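Notas para la charla: ordenar la pasta en casa
Kavitha Mathew, 27 de noviembre de 2020

1. Saludo
Agradecer a Todorova por la sala. Hablar despacio.

2. La pasta larga de pie

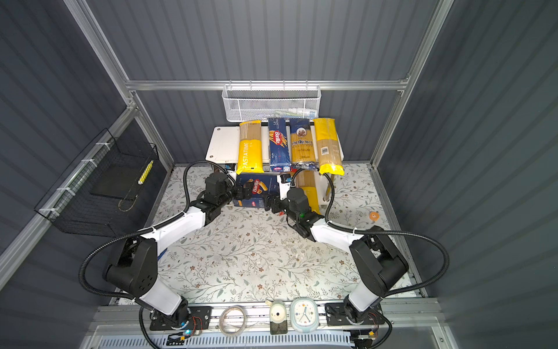
La pasta larga yo la guardo siempre vertical, así se lee el nombre. En el estante blanco están en fila los espaguetis, y la caja Barilla de pasta corta va tumbada.

Pausa. Preguntar quién guarda bolsas abiertas.

3. Sacar antes de ordenar
Primero se ponen paquetes en el suelo, sobre una estera limpia. 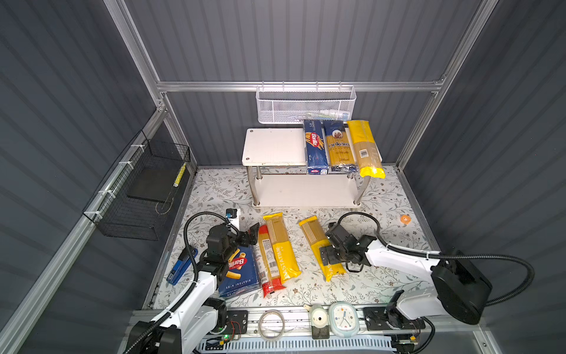

4. Preguntas
Diez minutos. Modera Eimear Geraghty.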